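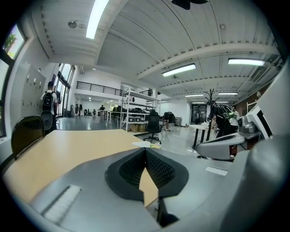 Wooden table, with a black chair at the left and a sheet of paper on the far corner

The Ploda Way: your questions answered

Every September we walk from the parish church at Ernville to the shrine at Ploda, and every spring the same questions start to come in. We love getting them! This page was last updated on 25 April 2018. If your question isn't covered, write to us through the parish office.

How long is the walk?

It is 71 miles from door to door, split over seven days. The longest day is the second, from Mahrous over the moor to the foot of Fatent hill, and the shortest is the last, which is really only a morning. We arrive at the shrine in time for the noon Mass, usually muddy and always very happy.

Do I have to be Catholic?

No, and you never have been. We've had Methodists, Anglicans, Quakers, people who haven't been inside a church since their christening and people who weren't christened at all. There is Mass each day and the rosary is said on the road most afternoons. You're welcome to join in with all of it, some of it or none. If you'd like to walk quietly while others are praying, drop back a little and you'll find others doing the same.

I'm not Catholic but I'd like to come up at Communion. What do I do?

Come up with everyone else, cross your arms over your chest, and the priest will give you a blessing. Plenty of people do this every day of the week. You can stay in your seat if you prefer.

Does it count if I don't walk every step?

It does! A pilgrimage is a journey made for a holy reason, and people have been making them on donkeys, in carts and on other people's backs for as long as there have been shrines. The support van follows us by road and has room for a few at a time, so please take a lift on a hard afternoon if your feet are telling you to. You can also join us for a single day. The last stretch, from Fatent to Ploda, is the favourite with families.

Is there an indulgence attached to it?

This comes up a lot. The general rule for a plenary indulgence is that you need sacramental confession, Holy Communion, a prayer for the Pope's intentions and a heart turned away from all sin, as well as the particular work the indulgence is attached to. Whether one is attached to the visit in a given year is for the bishop to announce, and it will be read out at Ernville before we leave. If it is read out, we'll make sure there are priests hearing confessions at Mahrous and again at the shrine.

Can I get the indulgence for my late mother?

Yes, an indulgence may be applied to the dead, and many of our walkers have someone in mind. You can't apply it to another living person, though you can certainly offer your walking and your prayers for them. We carry a book of names in the front of the procession and you may add as many as you like, right up to the morning we set off.

What about confession on the road?

One of the loveliest parts of the week, if you ask us. A priest in a purple stole walks at the very back for an hour after lunch, and anyone who wants to can fall in beside him. The rest of the group keeps well ahead so that you can't be overheard. It's a great help to people who find the confessional box a bit much.

If we have Mass on the Saturday evening, does that cover Sunday?

It does. An evening Mass the day before fulfils the Sunday obligation, whichever readings are used. We also have one on Sunday morning for those who like to keep it that way, and all walkers are welcome at both.

How fit do I need to be?

Fit enough to walk for four hours, have a good sit down with a sandwich, and then walk a bit more. Start in the summer if you can. Two or three longish walks on rough ground, in the boots you're going to wear, will do you more good than a month on the treadmill. The climb to Fatent chapel is steep near the top but it is short, and we go up it singing (this slows everybody down nicely).

What should I carry?

Water, a waterproof, a hat, plasters, your lunch and a rosary if you use one. Your main bag goes in the van, so pack it as heavily as you can lift it. A torch is handy for the early start on day two. Please don't bring new boots. We say it every year and every year somebody has new boots.

Where do we sleep?

Church halls for the most part, on the floor, on a mat you bring with you. Men and women have separate rooms and families are put together. At Mahrous we stay in the old convent, which has proper beds and a bath on every landing - people talk about those baths for the rest of the week. If you snore, bring earplugs for your neighbours and they'll forgive you anything.

Is there food?

There's a hot supper each night and porridge, bread and tea each morning. You sort out your own lunch, and there is a shop or a bakery on the way every day except the second. Tell us when you book if you can't eat something. Friday supper has no meat in it, and it's normally the fish pie.

Should I fast on the way?

Please don't go without food on a walking day. The hour's fast before Communion still stands, and we time the daily Mass so it's easy to keep, but anyone who is ill or elderly is excused from it, and so is anyone looking after them. Water and medicine never break the fast. If you want to give something up for the week, your phone is a good place to start.

Can I bring my children?

Yes please. Under-tens ride in the van for the moor but can walk the other days with a parent. There's a children's group that goes ahead with the banner, and they are a good deal louder than the choir. Anyone under 18 needs a parent or guardian with them for the whole of the time they're with us.

And my dog?

Guide and assistance dogs, of course. Other dogs are welcome on the last day only, on a lead, as the halls won't have them overnight. There is a blessing of animals outside the shrine gates after Mass and it is every bit as noisy as you'd hope.

How much does it cost?

The full week is paid for by what walkers give, and we ask for £10 a night if you can manage it. If you can't, put what you can in the envelope, or put nothing in and come anyway. The envelopes have no names on them.

How many people come?

The overnight group is fairly small and we close the list when the halls are full. The last day is another matter. Coaches come in from all over the diocese, and with the day walkers there were 2,000 of us in the shrine field last September. Get there early if you want to sit near the altar, and bring something to sit on.

Is there anything for people who can't travel at all?

There is, and we'd love more people to know about it. Housebound parishioners can sign up as prayer partners. You're paired with a walker, you send them your intentions, and you each say a decade of the rosary for the other at six in the evening. Lots of these pairs have carried on writing long after the walk. Ask at the parish office for a card, or ask whoever brings you Communion to pick one up.

Why Ploda?

The well there has been a place of prayer to Our Lady for longer than the parish has kept records. The present chapel is quite plain, and some first-time visitors expect something grander. Go round to the well itself before you make up your mind - there are three worn steps down to it and room for one person to kneel.

May I take water from the well home?

You may. Bring a small clean bottle, and ask a priest to bless it if you'd like to use it as holy water. It isn't treated, so please don't drink it.

When does booking open?

Forms are at the back of Ernville church now, and they can be handed in after any Mass or posted through the presbytery door. Day walkers don't need to book. Just turn up at Fatent chapel by eight in the morning, with your lunch.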